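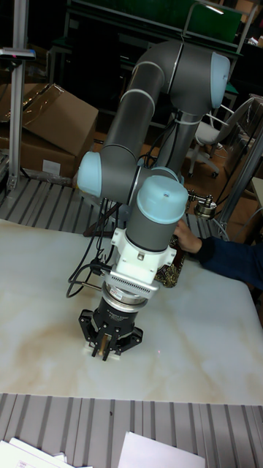 Visit to the Drorus handling lab, Skondura site

Drorus opened its handling lab to outside visitors on 10 February 2021, in small groups and with booked slots. I went along with two colleagues from the packing side of our business. We make and ship boxed gift items, most of them awkward shapes, and we wanted to see whether a robot arm could pick them without a special tool for every product.

The lab is on the ground floor of the Skondura building, past the goods lift. Visitors sign in at the side door and are given a badge and a pair of overshoes. Our group was limited to seven, including the host, King-fai Peng, who runs the test bench and gave most of the talk himself.

He started with ten minutes on what the lab does. Customers send in parts, the team works out how to hold them, and a short report goes back with a yes, a no, or a list of changes that would make it possible. Last year the bench logged 2,189 separate pick trials. Most were for food trays and small castings. Decorated goods are newer work and they are still learning what goes wrong with them.

After that we moved to the bench. The arm is a grey collaborative model with pale blue caps on the joints, set up at a white table with a marble pattern and an aluminium profile edge. It carries a parallel gripper with two short fingers, and the hand was brought down until the fingers pointed at the tabletop, right above a small pale object. King-fai explained that the first lesson for any new part is the approach: how far down the fingers can go before they touch the surface, and what happens if the part is a few millimetres from where it should be.

He then talked through the difference between a part that is easy to see and one that is easy to hold. Small pale parts on a pale table are a poor match, and he said a customer who can choose the colour of the tray should choose a dark one. We had not thought of that. Our own trays are cream.

The part of most interest to us was the ornate ware. One of the pieces brought to the bench was dark with a gold pattern, much closer to our own range than anything else we saw that day. The questions there are different. A finger pad that holds well can also mark the finish, and a raised pattern gives less contact than a smooth side. The lab's usual method is to start with a low grip force and work up in small steps, lifting the part each time and checking it for marks under a lamp. They do 40 lifts at the chosen setting before writing anything down as a pass.

I asked about speed. King-fai would not give a figure for our parts without testing them, and I thought that was fair. He did say that the arm spends more of its time on careful approach and release than on the travel in between, and that people who come in wanting a faster arm are often better served by a better tray.

The question about people working close by took up a good part of the session. A collaborative arm can share a bench with someone, but the whole job has to be assessed, including the gripper and whatever it is holding. A blunt plastic tub is one thing and a sharp-edged casting is another. Drorus will help with the assessment but the employer signs it off.

Cables came up too. One of our group looks after maintenance at Turcotte and wanted to know how long they last when they hang outside the arm. The answer was that it depends on the wrist movement, and that on a production cell they would be clipped along the links and checked at each service. On a test bench the tool is changed too often for that to be worth doing.

We finished with tea upstairs and a short talk on costs, given by a woman from Jakley, who supply the tables and guarding. A trial at the lab is charged by the day and the parts are returned afterwards. Five sample pieces of each type is the minimum — more if they are likely to get scratched.

We have agreed to send two shapes from our own range, one plain and one with a raised pattern. The next open sessions are planned for August. Parking at the front is for permit holders only, so use the yard behind the building and allow time to walk round.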